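3.2 Fixtures and surface finish

The washbasins in the study homes fell into two groups. Older basins had separate hot and cold taps with cross handles. Newer ones had a single faucet with one or more levers, almost always in a chrome finish. Only the second group is treated in this section, as the cross-handle taps were being replaced in most of the Urmont buildings while the work was under way.

Residents were asked to clean the basin area as they normally would, with their own cloths and products, and then to say which parts they had cleaned and which they had skipped. The interviews were carried out by Aparecida Teixeira in August, in the bathroom itself where there was room for two people and in the hallway where there was not. Each interview took about 15 minutes. Answers were coded by part: lever, collar, body, neck, spout tip, and the basin surface next to the fixture.

The lever and the top of the body were named first by most residents. These are the parts touched in daily use, and they show fingerprints. Several people said they wiped the lever every day, often with the hand towel and no product at all. The neck of the spout was usually wiped in the same motion. The collar at the foot of the lever was named less often. Residents who did mention it described working a cloth around the rim with a fingertip, or using an old toothbrush along the line where the metal meets the basin.

The spout tip was the part most often left out. It faces down, and a person standing at the basin does not see its underside. One resident in the Ketilsson block had lived with the same faucet for 20 years and said she had never looked at it from below. Others knew that scale builds up there but treated it as a repair matter, to be dealt with when the water began to spray sideways.

Finish also affected what people thought was clean. Polished chrome reflects the room, so dark streaks on a curved part may be reflections and not dirt. Strong light on a white surround makes this harder to judge, because the bright areas hide thin films of soap. The faucet in Figure 2 has the parts used in our coding: a long, flat lever on a domed round collar, a boxy body, a thick curved neck, and a ring-shaped aerator at the end of the spout. Reflections run along the left side of the neck, and there is a tiny dark fleck near the aerator. Marks of that size were not scored, as the raters could not agree on them. 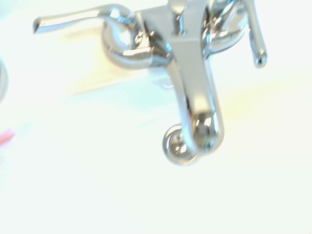 Figure 2. Single-spout chrome faucet with two lever handles. Part names follow the coding scheme used in this section.

For scoring, each part was given a value from 0 to 100 by two raters working separately, and the mean was used. Parts hidden by bottles, cups, or soap dishes were marked as missing. Scores for the Jusar and Morkex buildings are reported together, as both used the same basin model. Differences between parts within one fixture are taken up in Section 3.3.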